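Trostireo folding craft table, long-term review

I bought this table in March to replace the kitchen table, which I was tired of clearing every evening. It came from the Maluleke shop in Flestton and cost £141, with £18 on top for delivery to Listville.

Assembly took me most of an hour. The legs bolt on with a hex key, which is in the box, and the bolts are bagged by size. The instructions are drawings only. Step four shows the brace the wrong way round, so check it against the holes before you tighten anything.

Folded, it is 800 mm tall and fits behind a door. Open, it stands firm on a hard floor. On carpet it rocks a little when I lean on the far corner, and the screw feet don't have enough travel to cure it.
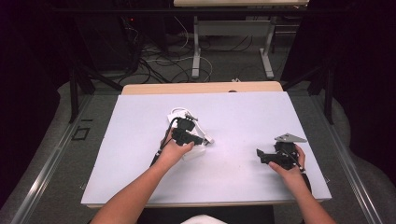 The height suits me sitting down. For cutting fabric I prefer to stand, and then it is too low for more than half an hour. I use it mostly for hemming and for wrapping parcels.

The hinge catch is stiff. It has eased since I bought it, but I still need both hands. The finish marks if you leave a mug on it, so use a coaster.

One foot cap was missing. I emailed the shop and the new one came within the week.

Four stars. I would buy it again at this price, but try the catch in the shop first if you have weak wrists.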